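Swapping the processor in an old Dell tower: which way around does it go?

I finally got the side off the office tower and I'm nervous about the pins, so any pointers would be so welcome!

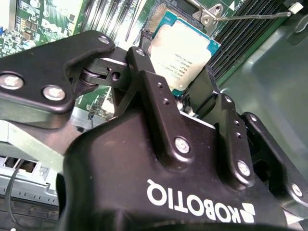
Posted by Cameron McAlister | February 19, 2023 | 793 views

The lever points off to the right and I can see a lot of the little gold contacts. Do I press down, or does it just drop in?

Ranbridge
No pressing, please! Find the small triangle on one corner of the chip, match it to the one at the socket, hold it by the edges and let it settle under its own weight. Take your time, lay the tower on its side so you're working straight down,
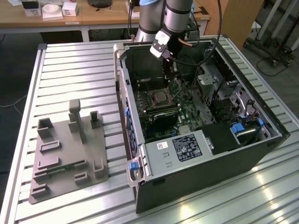
and once it sits flat all the way around, close the bracket and bring the lever home (it gets stiff, don't worry). Fresh paste before the cooler goes on.

Prikow
check your bios version first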